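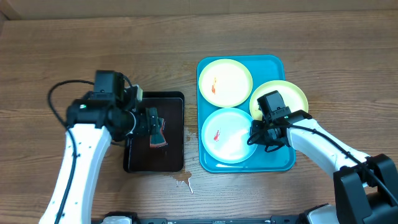
The brown tray and the blue tray on the table, with three plates on the blue one.

Isance lunch room changes to two trays for clearing tables

The lunch room in the Isance building in Ridance has started a new way of clearing the tables after meals. From Wed 12 September, guests are asked to use two trays when they finish eating: the dark brown one for leftover food and the turquoise-blue one for plates. The large gray bins on wheels, which stood beside the door since the lunch room opened, have been taken away.

The idea is simple. Each long table gets one brown tray and one blue tray, and they stand side by side in the middle so that everybody can reach. A guest who has finished puts bones, peels and other pieces from the plate onto the brown tray and then sets the plate on the blue tray. When the trays are full, they are carried to the kitchen window and clean ones are put in their place.

"Before, people scraped their plates standing up, over the bin, and there was always a line behind them," says Lempi Mäkelä, who is in charge of the lunch room. "They were in a hurry and half of it went on the floor. I wanted that it can be done sitting down, in peace, when the coffee is still in the cup."

The lunch room has 100 seats and is open on working days from eleven o'clock. Most of the guests come from the offices and workshops on Janton Street, but the room is open to all, and in the cold months many retired people from the neighborhood eat there too. The soup and the fish are the most popular dishes. Bread and salad are included in the price, and this price will not change because of the new trays.

The trays and some new plates were bought from Murakami, a kitchen supply store on the same street. The cost was 2,000 dollars. The money had been put aside last year for new curtains, and Mäkelä admits that not all the regular guests were happy to hear it. The curtains will be discussed again in November.

Both kinds of tray are rectangular, with rounded corners and a raised edge. It was the edge that decided the choice. A flat tray was tried during the summer, and the plates slid on it each time when somebody lifted it from one end. The colors were chosen so that they would be easy to explain to a person who comes for the first time. A brown tray does not look bad with food on it, and the plates in pale colors are easy to see against the blue.

The plates should be laid next to each other on the blue tray and should not be piled up while there is still food on them. This is the point where the kitchen staff have had to remind people the most during the trial days. A plate with a small piece of carrot or tomato on it does not look like a problem, but if another plate is pressed on top, both must be soaked before they can be washed. Guests are asked to look at the plate once more before they put it down.

Mio Morikawa washes dishes at the lunch room and was one of those who asked for the change. According to Morikawa, the work at the sink already goes more smoothly, and the drain has been blocked less often. Forks were found in the old bins nearly every day, and sometimes they were found too late.

"I had to put my arm in there up to the elbow," says Morikawa. "Now I can see everything from above. If there is a spoon on the brown tray, I take it away and that is all."

Not everything has been solved yet. Liquids are the hardest part. Sauce, milk and the last of the soup do not stay where they should when a plate is tilted over the tray, and the wooden tables get splashes beside the trays and between them. The tables are old and were oiled again in the spring, so they stand a little moisture, but milk leaves a mark if it is allowed to dry on the wood. For this reason a cloth will be placed at the end of every table, and the guests are welcome to use it without asking. The staff also wipe the tables when they change the trays.

Soup should not be poured onto the brown tray at all. Soup bowls go directly to the kitchen window, as before, and so do glasses and cups. Paper napkins have their own basket beside the coffee. Napkins on the brown tray are a bigger nuisance than one would think, says Mäkelä, since they stick to the bottom when they are wet and must be picked off by hand.

The opinions among the guests are divided. Some of those who had lunch on the first day liked that they did not need to carry anything across the room. Others said it was not nice to look at leftovers while they were still eating, especially if they had arrived late and the rest of the table was already finished. Mäkelä has heard this complaint and promises that the brown trays will be changed more often between noon and one o'clock, when the room is fullest. At the two small tables by the window there will be no trays at all, and those who want to eat without them may sit there.

What is collected on the brown trays goes to the compost behind the building. The soil from it is used in the planting boxes in the yard, where the kitchen grows dill, chives and parsley for the summer. Large bones and shells are sorted out in the kitchen and do not go to the compost.

The children's groups who eat in the lunch room during the school holidays will use the same trays. For them the kitchen is going to print a sheet with colored drawings, and the adults with the group are asked to go through it with the children before the food is served.

The trial goes on until the end of November. After that it will be decided whether the trays stay for good and whether more of them are needed. A notebook for comments lies beside the cash register, and comments can also be given directly to the staff. The lunch room is closed on weekends. The menu for the next week is put on the door every Friday afternoon.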